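Cluvero Opens Eko, Its Project to Teach Two-Armed Robots Kitchen Jobs by Example

5 May 2023

Hi everybody, Delali Kpodo here. I run the data side at Cluvero, and they've let me write this release myself, so you'll have to put up with me for a page or so! The short version: we're opening up Eko, our collection of recorded examples for teaching robots with two arms to do small kitchen jobs, and labs and schools can apply for access starting today.

We started Eko in January because our learning system was hungry and we had very little to feed it. It learns by copying. A person guides both arms through a job, we record the arms and the camera views together, and then we do it again (and again, and again) with things set down in slightly different spots. The first job in the release is built on a kitchen scale, a cup and something yellow to go with them, on a plain white table.

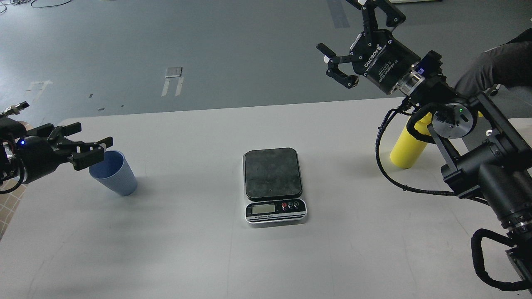
Akosua Mensah wrote back after trying an early copy: "I was ready to complain that it's all one table, and I still want more tables, please. But the starting positions vary a lot more than I expected, and my model stopped reaching for the same spot every time."

Fair point about the tables, Akosua, and we're working on it! The first batch has 100 examples, and we kept them in full, pauses and second tries included. We went back and forth on that one. Kwesi Alhassan wanted the clumsy takes cut, I wanted them in, and we ended up keeping them with a tag so you can filter them out if you side with Kwesi.

Each example runs around 45 seconds. You get the view from the head camera, the joint positions of both arms, the opening and closing of both grippers, and a line or two of plain English saying what the person was trying to do. Those lines are my favorite part, and also the part that took the longest, as we all seem to have our own way of saying "put the cup on the scale." 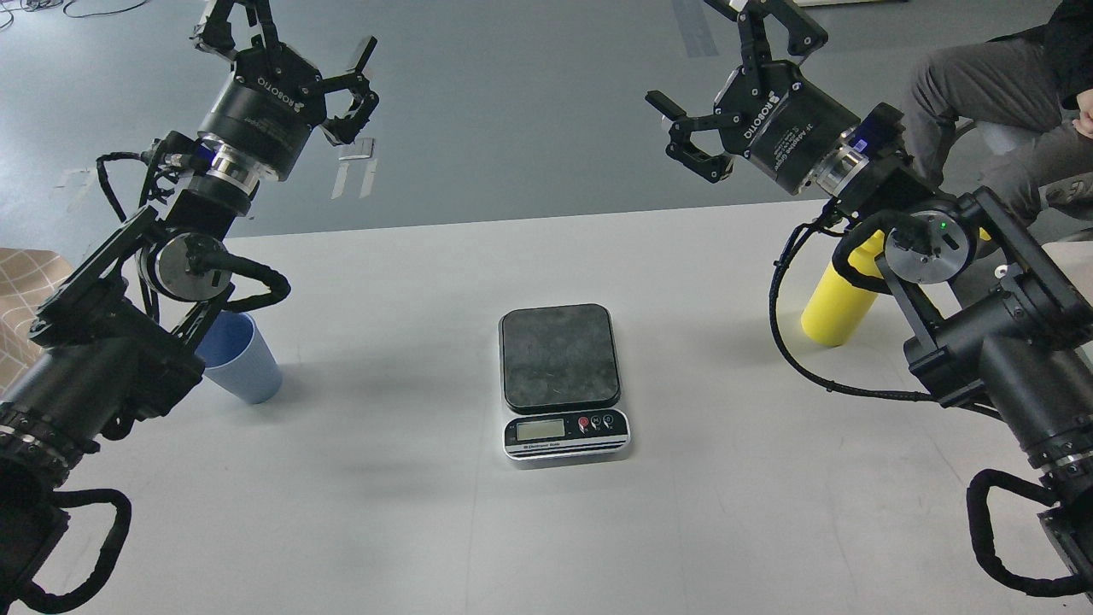

We also split the collection so you can test on layouts your system hasn't seen. I'd really ask people to use our split, at least the first time, so we can compare notes without arguing over who got the easy half. Etornam Quartey put together a small set of tools called Nyarko for loading the files and playing them back side by side, and it runs fine on an ordinary laptop.
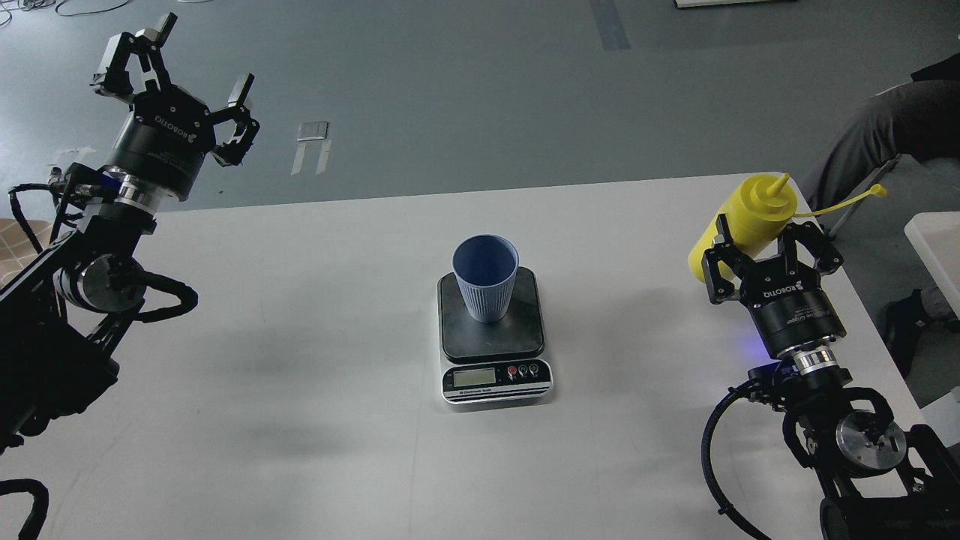
One Eko setup: a light blue cup on the scale, a yellow squeeze bottle in the right gripper.

What's next? Our partners at Vevance are setting up a second station, and that's where the new tables (and a few new jobs) will come from. We have room for 50 groups in this first round. Schools and small labs get the files free of charge, and companies should write to us about a license.

To apply, send the Cluvero press desk a short note on what you'd like to teach your robot and what arms you have. Nii Boateng is reading every application and will answer questions about formats, storage and shipping drives to places with slow internet. Reporters who'd like to visit a recording session can ask him too, and I'm happy to talk on the phone most afternoons.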